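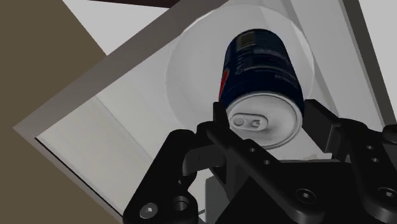

Simulated trials flatter the gripper, Leena Harju wrote to me after my last column, and anyone who picks one from a rendered soda can deserves whatever arrives in the crate. She has a point, and I have been chewing on it ever since, mostly over breakfast.

Still, I want to stand up for the simulator a little. When we were choosing between the Kurno and the Fahmy this past October, we ran 185 virtual grasps on each before anybody touched a wrench, and I came away knowing things I would never have had the patience to learn at the bench. The Kurno likes a can that comes at it tilted. The Fahmy wants everything nice and upright (don't we all), and it sulks at a rim.

Would I sign the purchase order on that alone? Oh, no. Friction in a simulator is a number somebody typed in, and Leena is right to be cross about it. We borrowed both grippers for nearly 40 days afterward, and I'd ask any shop to do the same, even if the vendor grumbles. But please, run the cheap trials first, and write down what friction value you used. I forgot to, and I'm still hunting for it.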